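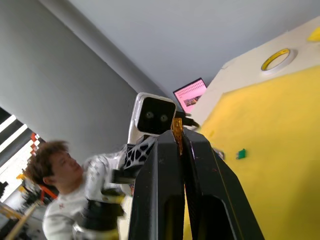 Amber strip held at the fingertips, with a black cable behind.

Bernley Street Fair Program Listings

The full program of the Bernley street fair as a single table, one row per listed event. It covers 17 editions of the fair and has 571 rows. The listings were typed in from the printed program booklets by Palesa Fourie and Amparo Rivas, and checked against the booklets by Karabo Mofokeng.

The fair runs every August on Khumalo Street and the two squares at either end of it. Most rows are music, dance, street theater and children's workshops. The opening parade is one row per year, whatever the number of groups walking in it.

Files

listings.csv: the main table
venues.csv: venue names, older names and street addresses
changes.txt: corrections, newest first
scans/: booklet covers and map pages only

Columns in listings.csv

event_id: a number that stays the same between releases. Deleted rows leave a gap.
edition: the number of the fair, starting at 1. The calendar year is in its own column.
year: four digits.
title: as printed, including odd capitals and exclamation points.
type: music, dance, theater, workshop, parade, food, talk or other.
venue_id: matches venues.csv. Blank when the booklet says "various" or "roaming."
start: local time on a 24-hour clock. Blank if the booklet gives none.
end: same. Blank more often than filled in the early editions.
ticketed: y or n. An event marked "donation at the door" is n.
notes: anything from the booklet that didn't fit elsewhere.

Text is UTF-8. Commas inside titles are quoted. We have had reports of one spreadsheet program turning start times like 09:00 into decimals, so import that column as text.

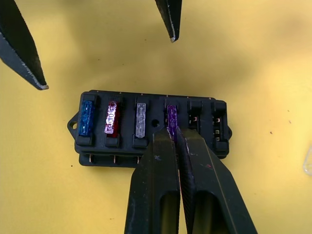 How types were assigned

The booklets only started printing a category with edition 6. For the first five, Amparo read each listing and chose the closest type. A brass band that also taught a drumming class got two rows if the class had its own time, and one row if it didn't. Puppet shows are theater. The pie contest is food, although one edition filed it under talks, and we changed that.

"Other" is used for the dog show, the raffle draw and the closing fireworks.

Known problems

The edition 3 booklet we worked from is missing its center pages, so the Saint Anne's Square stage is absent for that year. If you have a complete copy, Zanele Fourie would like to borrow it.

Two venues changed names twice. The Rulis Hall and the Amance Room are the same building, and both names appear in venues.csv under one venue_id.

Start times are what was printed. Bad weather moved or canceled plenty of events, and the booklets went to press well before that. Do not use this table to say that something took place.

Attendance is not included. Figures of 1,000 and 2,000 have been quoted for the opening parade in different years, and we could not trace where either came from.

Personal information

Performer names appear only where they are part of a printed title. Phone numbers and email addresses from the workshop sign-up pages were left out. Anyone who wants a name removed from a title can write to Nobuhle Van Wyk, and the change will go into the next release.

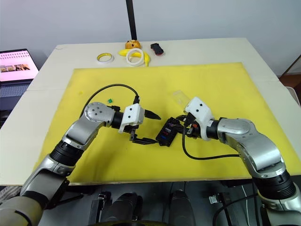

Can I use the listings on my own site or in a printed history of the fair?

Use them freely for either, and credit the Bernley Street Fair Program Listings. The cover scans are a separate matter, as the artwork belongs to the people who drew it.

Sending corrections

Include the event_id, the column and the page of the booklet. A photo of the page helps. Corrections from memory go in the notes column and do not replace the printed text.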